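The return of the fruit basket

Deolinda Ramalho keeps her fruit on the kitchen table, where she walks past it fifty times a day. Her mother did the same, and so did her aunts in Oltero, who bought their baskets from a stall behind the bus station and used them until the rims gave way.

For some years the fruit bowl had a hard time of it. Kitchens got tidier, worktops were cleared, and apples went into the bottom drawer of the fridge, where they were forgotten. Ramalho, who runs the homeware shop Pacheco, says customers are now asking for baskets again. She sold 138 of them between February and the end of autumn. Most were low and rectangular.

"People want to see what they've got," she says. "If the pears are in front of you, you eat the pears."
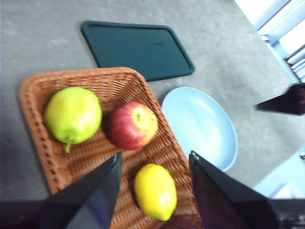
A pear, an apple and a lemon in a low wicker basket, with a dark green tray and a pale blue plate.

Her advice on filling one is short. Use a basket with low sides and keep the fruit in a single layer. Air gets in through the weave, and a soft patch is easy to spot before it spreads. Lemons will sit happily beside apples for a week or so. Pears need checking every day once they start to give near the stem, and a ripe one can go in the fridge if no one is ready for it.

Raquel Torres, a buyer at Okmont, likes to keep a tray and a plate close by. The tray is for carrying things to the sink and the plate takes peel and cores. She doesn't bother with matching sets. Wicker goes with most colours, she says, and plain greens and blues suit it well.

Cleaning takes a few minutes. Shake out the crumbs, go over the weave with a dry brush, then wipe with a damp cloth. Leave the basket upside down until it is fully dry before the fruit goes back in.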